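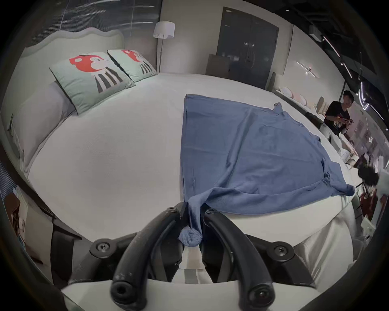 I was 17 the first time I heard Clumero, through the wall of my older cousin's bedroom, and I remember lying there cross that I couldn't make out the words. Years later I own the record twice over and I still couldn't tell you what half the words are. So when news came in June that the band were finally putting out their lost first tape, Ruststead, I did what any grown woman with a deadline would do and put the kettle on and wrote nothing for the rest of the day.

A bit of background, if you've managed to avoid me at parties. Ruststead was recorded in 2000 in a rented room above a carpet shop in Clultonmont, on an eight-track that belonged to the drummer's uncle. They ran off 183 cassettes, sold them at gigs out of a biscuit tin, and then got signed and made the tidy, shiny debut everyone knows. The tape was never mentioned again. Well, it was mentioned constantly, by people like me, on message boards, at two in the morning. I've seen a copy go for more than my first car!

What we all had were the rips. Mine came from a friend of a friend and had a hum on it like a fridge, and the last song stopped dead halfway through the second chorus. I loved that cut-off. I used to sing it that way, stopping dead in the shower.

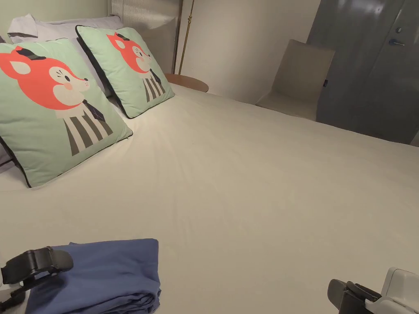

Photo: Roman Kaczorowski

Now there's a proper version, out through the small label Fjeld, who seem to have gone at it with a great deal of patience. The original reels had been in the bass player's loft, under the Christmas decorations, and two of them had to be baked (yes, in a sort of oven, it's a real thing you do with old tape) before they'd play at all. The hum has gone. You can hear somebody cough before "Lamp Oil", and there's a whole second guitar on "Ferry Money" that I swear I'd never noticed in my life.

I played it straight through on headphones, then again on the kitchen speaker while I made a fish pie, and I think the kitchen won. It's a scruffy record. The drums rush. The singing on side one is so shy you want to go and stand next to him, and then on "Parade Ground" he suddenly lets rip and it all makes sense, why they got signed, why my cousin played it until the tape went thin. The last song does carry on past the second chorus, by the way. There's another verse and a long, wobbly fade with a tambourine in it, and I'm still not sure how I feel about that.

There are three extra tracks as well. Two are demos of songs that ended up on the debut, slower and much sadder, and one is a cover they used to close with, taped on somebody's hand-held recorder from the back of a pub. You mostly hear the pub. I'd have left it off, but my cousin rang specially to say it was the best thing on there, so what do I know.

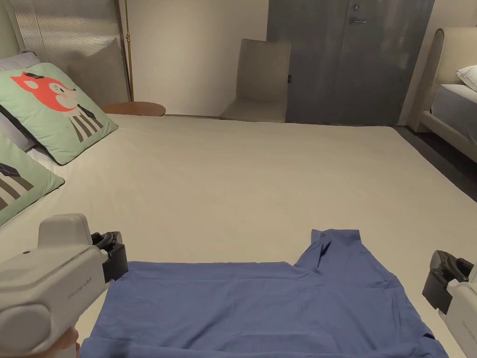 Will they play it live?

They say so. There's a plan for a short run of small rooms in the autumn, the whole tape in order, with about 60 minutes on stage and no support. Clultonmont gets the first night, as it should. The original drummer is back for it, though he's told the local paper he won't be rushing any more, which seems a shame to me.

I've got my ticket and one for my cousin. She wants to stand at the front. I want to stand by the wall, for old times' sake, and we've agreed to swap after side one.

Ruststead is streaming now, with the vinyl to follow and a cassette if enough of us make a fuss.

Last updated: June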